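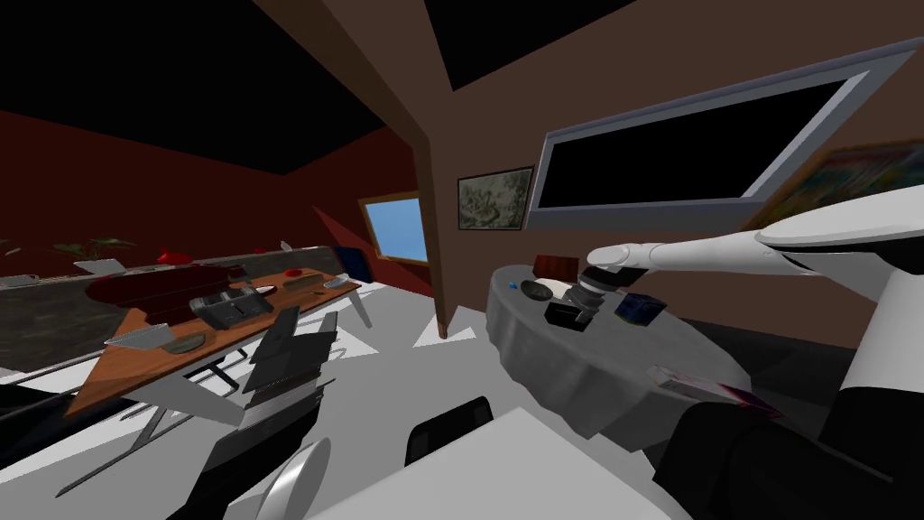 The Skallatden open day was set down for Jul 29, 2020, and the demonstration for ten past two. I was responsible for the room. The room had no weight and no address, but it had 124 objects in it, each with a mass, a friction value and a name, and I had checked them all twice.

The visitors came from Nurberg, the insurer. There were seven of them. They had been told they would see a household robot and looked around for it until the host pointed at the wall display. One of them asked whether the machine existed. The host said that two did, in the workshop at Garba, and that the software could not tell the difference.

I started the run. The robot turned its head toward the round table and the view tilted with it. Nunon, the planner, printed its intentions in a column at the side: approach, lower, contact, close. The visitors read the column and ignored the arm.

"Why that table?" asked the woman nearest the door.

I said the tablecloth made it harder. The cloth was rigid in our model, but the depth sensor returned the folds as noise, and Nunon had to decide how much of the noise to believe. She wrote this down. I have often wondered under what heading. 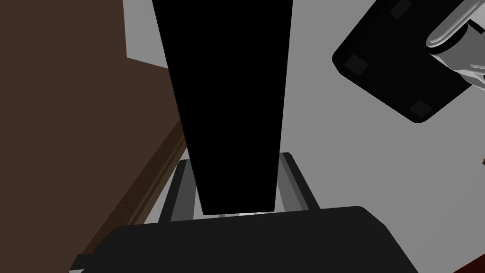 The wrist cameras were my part of the talk. I explained that a planner working from the head alone loses sight of its own fingers in the last few centimetres, which are the ones that matter to an insurer. The wrist view is narrow and mostly full of gripper. It is also fast, and it doesn't depend on where the head is looking.

A man in a grey suit asked for the success rate. I gave it as 93 per cent over the July trials. He asked what happened in the remaining cases. I told him the commonest fault was a late close, where the object had shifted and the fingers met on nothing.

"And then?"

"It opens and tries again."

"How many times?"

"Six. Then it stops and asks."

He wanted to know whom it asked. I said it asked me. He looked at my desk, at the keyboard and the cold tea, and I saw him revise a figure.

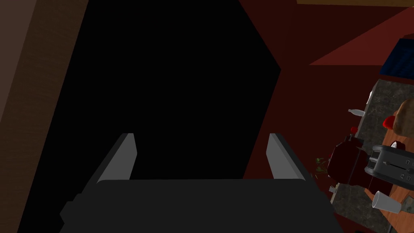
At half past two the host took them down the corridor for sandwiches. I was meant to reset the room and didn't. The run had no time limit unless I set one, and the column at the side was still printing.

Approach, it said. Then hold. Then a line I knew from the manual and had never seen in a trial: awaiting operator, no fault.

I checked the log. The retry counter stood at zero. The joint loads were normal and the network was fine. There was no task left in the queue, and Nunon had not been asked to wait for one.

I typed the standard reply, which is continue. The cursor moved down a line. From the corridor I could hear the man in the grey suit asking someone about the parking.

Awaiting operator, it said again, so I pulled my chair in and asked it what it wanted to do.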